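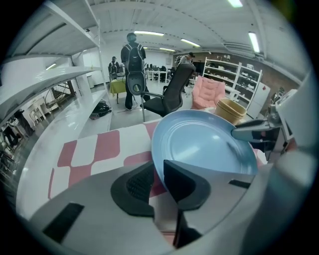 Progress report to Losora, Thu 27 June

The tableware work is on schedule. The plates and paper bowls are now handled on the table with the checkered cloth, and Ye-seo Chae has written up the setting and clearing routine. We have logged 385 rounds against a target of 300.

Spending to date is more than $3000, mostly on shelving and tableware. One item is late – the second order of bowls, due in April. Hyun-seo Pyo is following up with the supplier and expects them in 5 days.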